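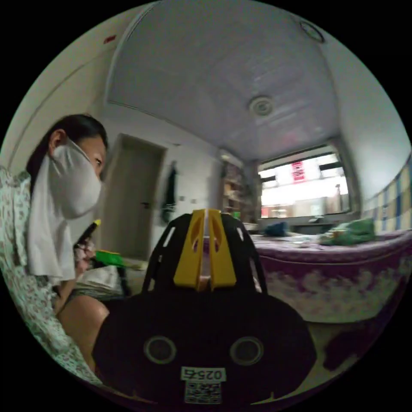

Triltden G2 Hand-Held Gripper

The Triltden G2 is a two-finger parallel gripper carried and closed by hand. It is used to record grasping tasks at human speed, in ordinary rooms, without a robot arm on site. The recorded motion is later replayed on an arm fitted with the matching G2-R end tool. Both versions use the same fingers, so a grasp that was possible by hand is within the geometry of the arm-mounted tool.

The G2 replaces the G1. Fingers from the G1 do not fit. Batteries and chargers do.

Specifications

Finger opening: 0 to 100 mm
Weight with battery: 251 g without fingers
Battery: 3000 mAh, removable
Run time on one charge: 124 minutes, recording continuously
Finger mount: two screws per finger, 2.5 mm hex
Storage: removable card, not included
Trigger: index finger, left or right hand
Supply: sold singly or in matched pairs

Fingers

The standard fingers are soft molded parts with an open center. They bend around the object under load and return to shape when released. Thin stock such as single sheets of paper can be picked up if the sheet overhangs an edge or has been lifted at one corner. Flat sheets on a hard surface remain difficult. Folded cloth is easier than paper, and a pen or marker is best taken across the barrel near its midpoint.

Finger wear shows first at the tips. Replace both fingers of a pair together. After replacement, run the open-close calibration twice before recording; the first pass seats the fingers and its values should be discarded.

Handling

Hold the tool with the wrist straight and the fingers level with the work. Close the trigger fully at the start and end of each take. Takes without both closures are rejected on import. Operators new to the G2 tend to close too fast, and the usual advice is to slow down over the last 20 mm of travel. Bedrooms, kitchens and small offices are all suitable. Strong daylight from a window is acceptable, but avoid starting a take with the tool pointed straight at the glass – exposure needs a second or two to settle.

Open day, Saturday, September 19, 2020

Indbridge, the distributor for the G2, will show the tool at its Zitdale workshop from 10 a.m. to 4 p.m. Entry is free. Visitors can record their own takes at three stations: paper and stationery, folded cloth, and kitchen items. Takes made before 2 p.m. will be replayed on the arm in the afternoon session, in the order received.

10:15 Setup and calibration, Natsumi Kamata
11:00 Hand-held recording, open stations
1:00 Finger replacement and wear limits, Sibusiso Ngubane
2:30 Replay on the arm, Thulani Ndlovu
3:30 Questions on import software and file format

Group size at each station is limited to four. Masks are required indoors, and handles are wiped down between users. The replay session is held behind the guard fence and can be watched from the marked area only. Visitors who cannot attend the afternoon can leave an address and will be sent the replay log. Parking is on the Rafferty side of the building; the front gate is closed on Saturdays.

To reserve a slot at a station, write to Rukhsana Khattak at the Indbridge front desk. Walk-in visitors are admitted to the talks if there is room.

Ordering

G2 single, with standard fingers, battery and case
G2 matched pair, left and right, with two batteries and case
G2-R end tool for arm mounting, flange adapter ordered separately
Standard fingers, pack of four
Narrow fingers, pack of four – from March
Spare battery
Two-bay charger

Lead time is three weeks for single units and five for matched pairs. Pairs are calibrated together at the factory and cannot be made up from two singles. Units returned for recalibration should be sent with their fingers attached and the battery removed. Quote the serial number on all service requests.

Orders and service: Ntombi Pillay, Indbridge, Zitdale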